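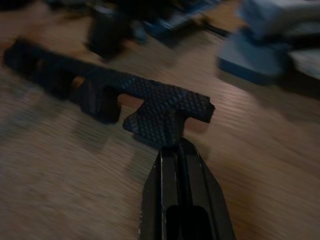 4/20/18

I finished moving my recipes off the old laptop this week. It took three evenings, which is longer than the move to this apartment took, if you don't count the couch.

The recipes go back to when I lived in Iltby and cooked for myself for the first time. I kept them in one long text file. Later I switched to a program called Piken, which let you tag things and add a star rating, and I used that until it stopped opening on anything newer than the laptop. After that I just kept the laptop on top of the fridge and turned it on when I wanted to make the lentil soup.

Piken can export, but it only exports one recipe at a time, and it drops the line breaks. So each one came out as a single block of text, ingredients and steps run together. I fixed them by hand. I had a little over 100 that I wanted to keep. The rest were things I saved off websites and never made, mostly desserts with too many bowls involved. I deleted those without reading them twice.

What I have now is a folder of plain text files and a three-ring binder with the ones I cook most. I went back and forth on the binder. Paper gets stained, and I can't search it. But I don't like touching a screen with flour on my hands, and the binder stays open by itself on the counter next to the stove.

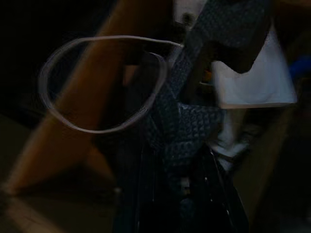

Cable and fabric, up close.

A few things I noticed while retyping.

I used to write down far too much. The early recipes tell you to wash the knife. The recent ones are closer to grocery lists, and a couple were so short I had to cook them again to find out what I meant. One said "rice, the usual, then the green stuff." I think the green stuff was scallions and parsley. It tasted right, anyway.

I also had four versions of the same cornbread under different names. They differed by an egg here and some sugar there. I made two of them side by side on the second night and kept the one with buttermilk — the other was fine but dry the next morning.

The oven in the Iltby apartment ran hot. Every baking time from those years is short, and I had never corrected any of them. I'd been adding ten minutes in my head all this time. Those are fixed now. 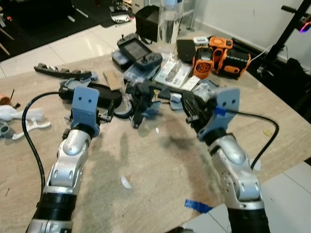
The bread recipes are the only ones I haven't finished. Most came from the bakery class I took in Preltholm one August, and my notes are in grams for a batch that makes a dozen loaves. The rye alone calls for 4,000 grams of flour. I have to scale all of it down, and the starter amounts don't seem to divide as neatly as the rest. I'll do a test loaf first and write down what I used.

The laptop is off the fridge. I haven't wiped it yet. I want to go a month or so without needing it, and then it can go to the recycling place with the dead printer.

If anybody wants the lentil soup, I can post it. It has cumin, a lot of lemon, and a carrot you grate in at the end.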